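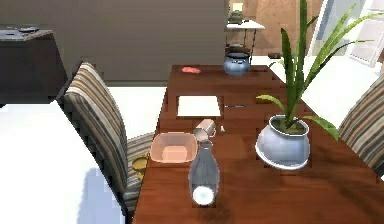 Gestern war ich beim Tag der offenen Tür bei Skoltside, und weil so viele von euch gefragt haben, wie es war, gibt es heute ausnahmsweise einen ganzen Faden dazu (holt euch einen Tee, ich kann mich ja bekanntlich nicht kurzfassen). Angefangen hat alles im Simulationsraum, wo die Greifarme erst einmal am Rechner üben, bevor sie an echtes Geschirr dürfen. Auf dem großen Bildschirm ein gerendertes Esszimmer: dunkler Holztisch, hinten ein blaugrauer Kessel, vorn eine Glasflasche und gleich dahinter ein umgekippter Becher. An dem Becher sind wir dann alle ewig hängen geblieben!

2/ Meriem Filali hat uns durch den Raum geführt, mit einer Engelsgeduld, auch beim dritten Kind, das wissen wollte, ob der Roboter auch Pizza kann. Sie hat erklärt, dass ein liegender Becher viel schwerer zu greifen ist als ein stehender, besonders wenn Glas in der Nähe ist. Durchsichtiges mögen die Tiefenkameras nämlich überhaupt nicht.

3/ Die Aufgabe durfte sich das Publikum aussuchen. Gewünscht wurde: Becher aufrichten, Flasche stehen lassen. Klingt nach nichts, ich weiß. Ich mache das jeden Morgen im Halbschlaf und meistens geht es gut.

4/ 40 Durchläufe hat das Programm vor unseren Augen gerechnet, schön im Zeitraffer. 21 davon haben geklappt. Ich habe innerlich bei jedem einzelnen mitgefiebert und beim letzten sogar laut "Jawoll" gerufen, was meiner Begleitung etwas peinlich war.

5/ Mir gefällt sehr, dass sie die misslungenen Versuche genauso gezeigt haben. Auf Messen sieht man ja sonst immer nur den einen perfekten Griff in Dauerschleife, und dann steht man daneben und fragt sich, warum das Ding noch nicht bei einem in der Küche wohnt.

6/ Danach ging es rüber in die Halle zum echten Arm. Dort hat Anas Ait Ali vorgeführt, wie man so ein Gerät mit der Hand führt und ihm eine Bewegung beibringt. Ich durfte selbst mal! Er lässt sich erstaunlich leicht schieben, ein bisschen wie ein gut geölter Einkaufswagen, nur nach oben.

7/ Und ja, @alle, die wegen der Sicherheit gefragt hatten: Der Arm bleibt stehen, wenn man ihn anstupst. Ich habe mit dem Ellbogen angestupst, vorsichtshalber mit dem linken.

8/ Kleiner Minuspunkt: In die Führungen durften immer nur 12 Leute, und draußen war die Schlange entsprechend lang. Dafür gab es Linsensuppe, und die war richtig gut.

9/ Im Dezember machen sie das noch einmal, dann mit einem Bastelraum für die Kleineren. Anmelden muss man sich diesmal vorher. Wer mitkommen mag, schreibt mir einfach, ich fahre auf jeden Fall wieder hin und habe noch zwei Plätze im Auto.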